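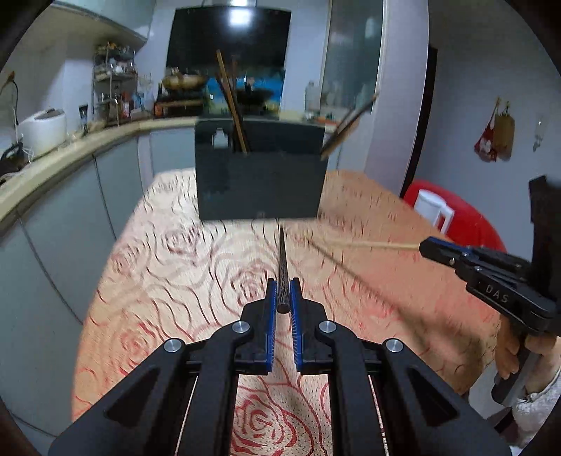 2 min read

Ticket: Chopstick turns in the jaws on the left gripper
Project: Foltodico hand-held gripper comparison
Site: Dinddale, kitchen table set-up
Opened: February 2023
Status: Closed, one item carried over

Problem as reported

When picking chopsticks off the table for the container task, the left gripper lets the stick turn about its own length and then tip downwards. The right gripper does not do this with the same sticks. Both have blue pads. Operator says the left one feels the same in the hand and closes without catching.

The fault shows most with the dark tapered sticks. Thin pale ones are less trouble.

What was checked first

Swapped the two grippers between hands, to rule out the way they are being held. The fault stayed with the gripper. It is not the operator.

Wiped both sets of pads with a damp cloth and let them dry. No change.

Looked at the linkages with the gripper opened and closed slowly. Nothing loose at the pivots. Jaws meet evenly at the tips. Further back there was a sliver of light between the pads when fully closed on the left gripper and none on the right.

Pad test

We had two spare pad sets in the drawer, the Arnaud soft pads and the Narkero ribbed pads. Both were fitted to the left gripper in turn and tried on the same sticks, picked up near the thick end and held out level over the table.

Original pads: stick tips within a few seconds if held near the thick end. Holds if picked up at the middle.

Arnaud: better hold, no tipping, but the stick clings when the jaws open and does not drop cleanly into the container. Had to be shaken off more than once.

Narkero: holds level, releases cleanly. Slight turning if the stick is picked up with the jaws at an angle to it.

Each set was used for some 7 minutes. That is short, and we would want longer before saying anything about wear.

Camera check

Went back through clip 387 from the left gripper's camera. With the original pads the stick can be seen rolling towards the back of the jaws before it tips, where the gap is. The patterned table surface made this harder to follow than it should have been. The dark stick is easy to lose against the dark parts of the roses once it is moving.

Cause

Original pads on the left gripper had been put on slightly too far forward. The ribs met at the tips and held the rest of the pad surface apart. Anything thin and tapered was being held on a very small area. The right gripper's pads were seated properly.

Fix

Narkero pads fitted to the left gripper, pushed fully back before pressing down. Closed the jaws on a strip of paper at 3 points along the pad and it gripped at all of them. Ran the chopstick task again with both grippers, one stick each, alternating. No tipping on either side.

Right gripper left as it was. The pads therefore no longer match, so please note this on any comparison runs until the second Narkero set arrives.

Carried over

Try a plain cloth on the table and compare the video. Moved to its own ticket.

Old pads are in the drawer in a bag marked LEFT. Do not refit them.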